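Trimming and syncing two-gripper bowl recordings before you train on them
A how-to from the Rollulside notes, updated in April

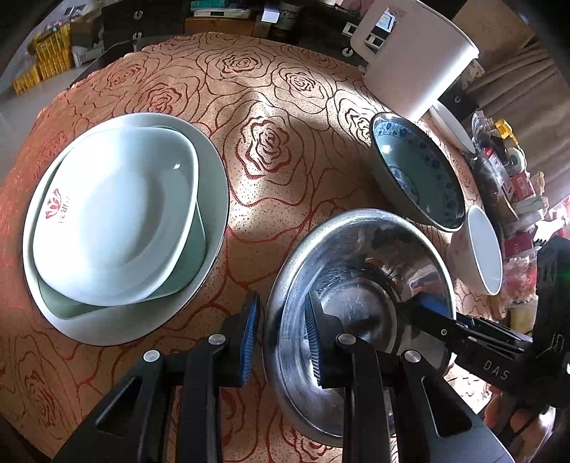 Right finger inside the steel bowl, second gripper on the rim.

I've had a few people ask how I get two wrist-camera streams lined up and cleaned up for bimanual tasks, so I've finally written it out. The job I'm using as my example is sorting dishes on a table: bowls, plates, cups, one pair of hands, one gripper in each. You'll need your raw recordings, the pose log for each gripper, and a bit of Python. Nothing fancy. I did most of this on an old desktop at Cosindale with the fan screaming at me.

Step 1: Get both streams onto one clock

Don't trust the file timestamps. Mine drifted enough over one long session that the left gripper was letting go of things the right one hadn't picked up yet (very confusing to watch!). Before each session I click both grippers open and shut together, hard, 3 times. Then in the script I find those closures in the two finger-width signals and slide one signal over the other until the peaks sit on top of each other. Do it again at the end of the session. If the start offset and the end offset don't match, you've got drift, and you'll want to stretch one stream linearly between the two.

Isla Tautahi does hers with a flashing light instead. That works too, but you need the light in both views and I always forget to charge mine.

Step 2: Resample

I resample everything to the slower camera's rate. Finger width gets linear interpolation. Rotations get slerp, please, not averaged Euler angles. I lost most of an evening to a wrist that spun the long way round every time it crossed 180 degrees, and the fix was one line.

Step 3: Find the contacts

This is the fiddly bit. For a soft object you can threshold the finger width and call it a day. A bowl is different, because half the time you're not closing on it at all. Look at the picture again: one finger is in the bowl and pushing on the inner wall, the other is outside it, and the second gripper has a pad on the rim. A width threshold on its own is a poor way to label that.

What I do is flag a possible contact when the commanded motion and the finger velocity disagree for more than a few samples, then check the flagged stretches by eye. I keep a plain text file with start, end and which gripper. Darcy Merrick built a proper labelling screen for this and it's lovely, but the text file is quicker for anything short.

Step 4: Mask the shiny stuff (maybe)

Steel bowls are a pain for the pose tracker. The scratched inside of that one reflects the room and the gripper as well, and feature matching is more than happy to lock onto a reflection. I draw a loose mask over the bowl and drop any features inside it. For tracking only, mind you - leave the pixels alone in the training images, your policy will have to cope with reflections eventually.

A printed tablecloth is great, by the way. Those big outlined roses give the tracker loads to hold on to. On a plain white table I got 200 good features on a lucky day, and with a busy cloth I cap it at 2000 and move on.

Step 5: Cut and check

Cut each episode from just before the first contact to just after the last release. Leave a little slack at both ends. Then play the two streams side by side at half speed and watch only the fingertips. If one side looks early, go back to step 1.

Things still on my list: auto-detecting the closing clicks, and sorting out colour balance between the two cameras. Huia Trevaskis has a script for the second one that I haven't tried yet.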